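Sorting out the bathroom drawer before the trip

Filed under: Home & Packing
4 min read

6 August 2022

The drawer next to the sink had gotten to the point where it would only open halfway. We leave for the lake at Prundel in October, and I wanted to know what I already had before buying travel-size everything again. Last year I spent 60 dollars at the drugstore and came home with most of it unopened.

I took it all out and put it on a white surface where I could see it. Hair ties, three kinds of lip balm, a Hämmerli nail file with the tip snapped off, a bag of cotton pads, and a lot of receipts. The receipts went first. Then anything sticky got wiped or thrown away.

Teeth things got their own pile. I keep a travel set apart from the everyday one so I'm not packing a damp toothbrush on the morning we leave. The brush is blue and has a clear plastic case, and the toothpaste is a small white tube with Chinese writing on it.

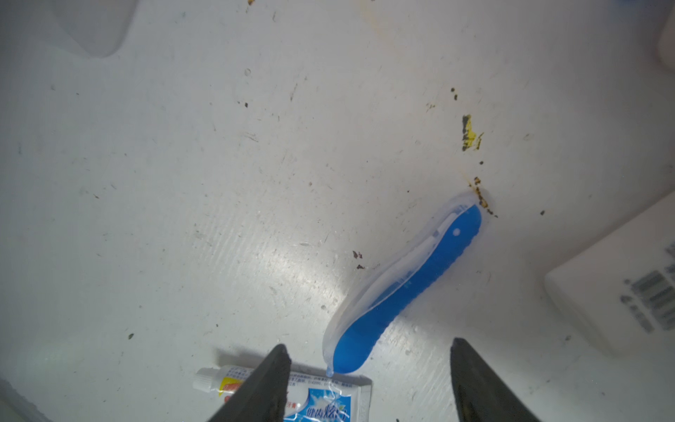 I used to put all of this in one big wash bag, a Clakex I bought years ago. It's a good bag but it's deep, and whatever I need is always at the bottom. This time I'm using two flat zip pouches. One is for teeth and face, the other is for bandages, pain pills and the sunscreen. The pouches were 98 cents each in a clearance bin – the zippers feel a little cheap, so we'll see.

Sunscreen was the one thing I was short on. I had a bottle with maybe two uses left and another that expired before we moved here. Both are gone now and it's on the list, along with dental floss and a new nail file.

The drawer itself got a Skukorus divider tray, which I had to turn sideways to make fit. It opens all the way now. The cabinet under the sink is next, and I'm not looking forward to it – there's a bucket back there I haven't moved since winter.

Contact | © 2022 | Back to top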